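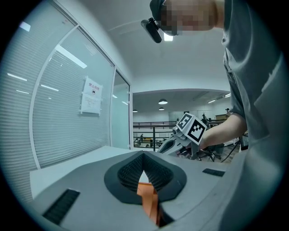
Oficina > Cadernos > Bancada e arrumação

16 de outubro de 2026 - por Dolores Boateng

Este site usa cookies para lembrar as suas preferências. Aceitar | Recusar

Finalmente um dia inteiro só para a sala! Já andava a prometer isto desde a mudança, e hoje o Afshin chegou cedo e não houve desculpa. Começámos pelo chão, que é onde a coisa estava pior. Os cabos passavam todos pelo meio, e cada pessoa que entrava fazia aquele passinho de dança para não levar nada atrás.

Decidimos o seguinte: os tripés passam a ter lugar marcado com fita, e os cabos vão sempre pelo lado da parede, presos com velcro (o da gaveta do Trotutetti, que é ótimo e abre sem estragar nada). Ficam 2 rolos de reserva na prateleira alta. O Afshin queria calhas rígidas. Experimentámos uma, ficou bonita, mas demora uma eternidade a abrir quando se quer trocar um cabo. Velcro, então.

Luz: gosto imenso da luz do teto nesta sala. É muito branca e chega bem à bancada. O candeeiro Eneo, que eu trouxe de casa, afinal só faz falta para soldar - volta para a mesa do canto e fica lá.

Depois do almoço, gavetas. Quatro gavetas, e a terceira era um museu. Apareceram:
- o paquímetro que dávamos por perdido desde a primavera (!!)
- uma caixa Rezaei com parafusos M3 misturados com M2,5, que separei à mão com música alta
- 13 ponteiras de aparafusadora, quase todas Phillips, nenhuma da medida que usamos mais
- as etiquetas boas, as que não descolam com álcool

Etiquetei tudo. Letra minha na frente, a do Afshin atrás, para quem não perceber a minha.

Encomenda para a Plunov: refazer. Pedimos a referência 215, que é o tapete antiderrapante fino, e para aqui quero o grosso. O fino serve para forrar as gavetas, por isso não devolvo. Falta ver se ainda têm em cinzento.

Por fazer:
- cortar o tapete para a segunda gaveta, medir antes (da última vez cortei a olho e ficou curto)
- fita nova no chão junto à porta, a velha já levanta nas pontas
- perguntar ao Afshin onde pôs a chave do armário alto
- passar a folha do inventário para o computador

Ao fim da tarde sentámo-nos os dois no chão, de costas para a parede, a comer bolachas e a discutir onde vai o quadro branco. Eu digo ao lado da janela, ele diz atrás da porta. Estou tão contente com esta sala que até aceito atrás da porta, desde que se consiga escrever com ela aberta. Experimentamos na segunda, com fita-cola, antes de furar.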